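Ticket 700: Product photos upload, then vanish
Opened by: Chiamaka Adeyemi, Peltby Baskets
Store software: Dasent
Status: Solved, grudgingly

Wednesday, 9:10 a.m.
Every picture I add to the dark brown basket listing reaches 100 percent, gets a cheerful green check mark, and is never seen again. The listing now offers customers a gray square. We have sold none.

9:46 a.m.
Support suggested clearing my cache. Cleared it. Also lost my passwords, so that was a full morning.

11:30 a.m.
Tried another browser. Same gray square, different font. 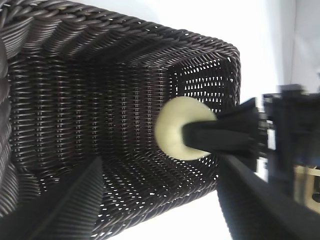
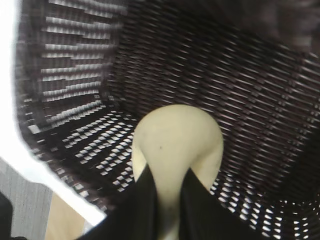 Reply from Dauda, Dasent support
Both open fine on my end. How long are the file names?

2:15 p.m.
Long. Our old catalog program, Fliretti, puts the entire product description in them.

Reply from Dauda
The limit is 50 characters. Past that, the upload is dropped and the check mark shows anyway. We have a ticket open for the check mark.

3:05 p.m.
Renamed 46 files by hand. Gray square is gone. Please add me to the check mark ticket.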